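Robots That Help With the Laundry

Have you ever tried to fold a big coat? The sleeves flop, the collar slides, and the lining sneaks out the side. Now try it with one giant finger and a thumb! That is how a robot gripper has to do it.

At the Wunengate laundry, 300 pieces of clothing come in every day. People used to sort, turn and fold all of them by hand. Now robot arms share the tables with them, and the arms are getting better at it all the time.

Clothes are tricky for robots. A box keeps its shape when you pick it up, but a coat changes shape every time you touch it! The robot uses a small camera near its gripper to look for clues: an edge, a seam, a collar, a patch of a different color. Then it has to choose a good place to hold on.

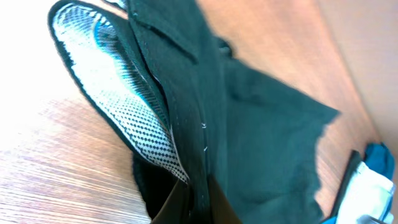 A robot's finger against a dark green garment. Can you spot the dotted lining?

So what do the people do now? Plenty! Teun Stevens folded coats at Wunengate for 11 years, and his shoulders were sore every night. These days he teaches the robots. He shows them how to handle a new kind of sleeve, and he steps in when one gets stuck. He also checks buttons and loose threads, and he still does the fancy dresses himself.

Some things were hard at first. Workers worried about their jobs, and everyone had to learn new skills. The laundry gave each person 20 hours of lessons before the arms were switched on in July.

Try it yourself! Drop a jacket on a table in a heap. Using only your thumb and one finger, try to lay it flat. Where did you grab first?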